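Trurnance Opens Repair and Reuse Center for Household Textiles in Ivdale

IVDALE, 2019-03-05 - Trurnance, a textile recovery company, has opened a repair and reuse center on Holmgren Street in Ivdale. The center takes in used curtains, tablecloths, blankets, bed linen and plain cloth from households and small businesses. Items in good condition are cleaned and sold. Items with damage are mended or cut down into smaller goods.

The building has 3000 square feet of floor space and was last used as a furniture showroom. Trurnance signed the lease last June. Work on the building included new wiring, a loading door on the north side and a separate room for washing and drying.

The center employs seven people, four of them full time. Three of the full-time staff moved over from the company's older site, which handled clothing only and has now closed.

"We kept getting calls about curtains and bedding, and we had to turn them away," said Casimiro Cabello, general manager of Trurnance. "The old building didn't have the tables or the washers for large pieces. This one does."

During a trial period before the opening, the center accepted 423 bags of material from 260 households. Cotton and cotton blends made up the largest share. Heavy lined curtains took the most staff time because the lining, tape and hooks have to come off before washing.

Drop-off is free. Bags should be tied closed and no heavier than one person can carry. The center accepts the following:

Curtains, with or without lining
Tablecloths, napkins and dish towels
Sheets, pillowcases and duvet covers
Blankets and throws
Fabric remnants longer than one yard

The center does not accept pillows, mattress covers, carpets, electric blankets or anything that is moldy or has been in contact with oil or paint. Clothing should be taken to the collection bins in the parking lot behind the building, which are emptied twice a week.

Trurnance has also signed a service agreement with Codia, a local laundry operator. Codia will wash oversized pieces that do not fit the center's own machines and will return them pressed and folded. The agreement runs for two years and can be renewed.

Goods made at the center will be sold in a small shop at the front of the building. The first products are tote bags, aprons, cushion covers and drawstring sacks. Plain lengths of washed fabric will be sold by weight. Schools and registered community groups can ask for a discount at the counter.
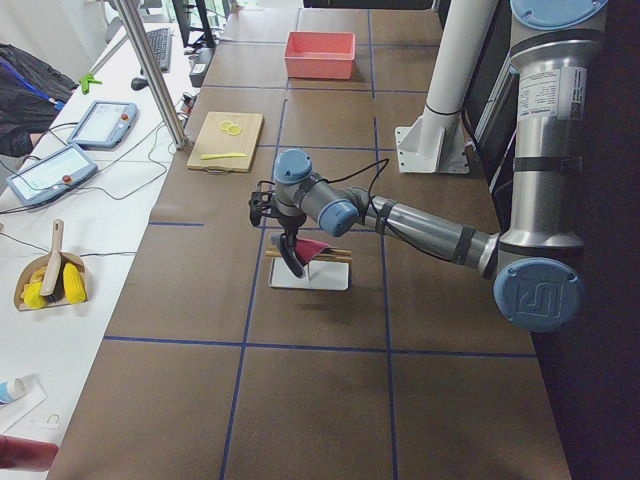

Color is one of the main things buyers ask about, according to Thulani Pretorius, who runs the sorting and cutting section. Fabric lengths in the shop will be grouped by shade first and by fiber second, with light and dark colors kept on separate shelves. Dark maroon, the color of the cloth draped over the two thin wooden sticks, will have a shelf together with the browns and deep reds. Pieces with uneven fading will be marked on the tag and priced lower.

"People come in with a room in mind or a costume in mind, and they look for the color before they look at anything else," Pretorius said. "If they have to dig through a bin, most of them leave."

Evening mending classes will start in June. The first course covers hems, patches and replacing curtain tape. Each class lasts two hours, and sewing machines are provided. Students should bring one item from home to work on. Registration will open at the shop counter, and places will be given in order of sign-up.

The center's drop-off counter is at the side entrance. The shop uses the main entrance, which has a ramp. Customers with more than ten bags are asked to call ahead so that staff can meet them at the loading door.

About Trurnance

Trurnance collects, repairs and resells used textiles. The company is privately owned and has its office at the Ivdale center.

Media contact: Casimiro Cabello, General Manager, Trurnance, Holmgren Street, Ivdale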